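Derus Cell, Pre-Run Checklist and Comments
Task: processor handling, practice board and desktop PC cases
Inspector: Bence Csizmadia
Date: 2/24/23
Form version 23 (we keep finding things)

1. E-stop reachable from the operator's chair. PASS
Reachable with the chair where it belongs. The chair is rarely where it belongs. Tape on the floor, please.

2. PC cases unplugged at the wall, power button held down to drain. PASS

3. Hex screws on finger links torqued and marked. PASS WITH COMMENT
Two paint marks have worn off. Re-marked. The screws themselves had not moved, which is more than I can say for the torque driver, found in the Odska lab again.

4. Force limit loaded from the Delacroix config. FAIL, then PASS
The file on the cell was the one from May. Old limit is fine for memory and much too keen for socket contacts. Reloaded, checked by pushing on the wrist with a kitchen scale.

5. Wrist camera check. Gripper in view, target in view, fingertips sharp enough to judge contact. PASS
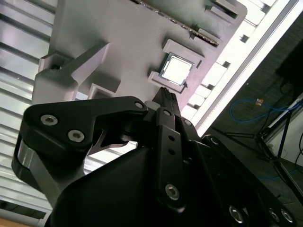
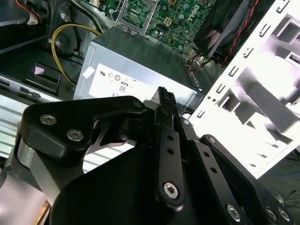
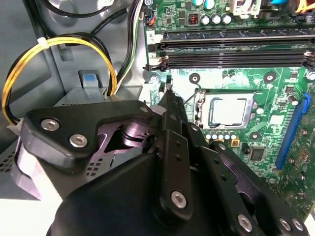
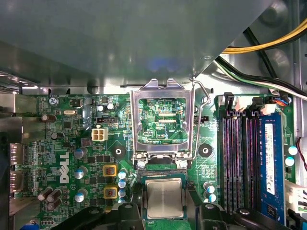

Wrist views, item 5. First: practice board. Other three: inside the desktop cases. Last: processor between the fingers, load plate up.

6. Cables clear of the finger path. PASS WITH COMMENT
The policy has never seen a cable it didn't want to meet. Tie back whatever you can before the run, and write down what you tied, or the results won't compare with anyone else's.

7. Load plate and lever checked by eye before any insert attempt. PASS
If the plate is down and the arm is holding a chip, stop. Do not "see what it does." We have seen what it does.

8. Trial log writing to disk. PASS
569 trials on the Modetti baseline, 1,591 on ours. Before quoting the comparison, note that the baseline never had to work inside a case. Ours did, and its success rate dropped the moment we left the practice board. Both numbers go in the paper. I will be checking.

9. Success defined before the run. FAIL
The sheet says "chip seated." Three people gave me three meanings. Use this one: chip flat in the socket, gripper released, no hand on the robot or the table. Nudges count as failures, including small ones and including mine.

10. Dead processors kept apart from live ones. PASS
The bin is labeled DEAD. Someone has added "so far." Leave it.

Open actions: floor tape (item 1), return of torque driver (item 3), lock the config file (item 4), reprint the sheet (item 9).

Cleared to run once item 9 is signed by everyone on shift.
B. Csizmadia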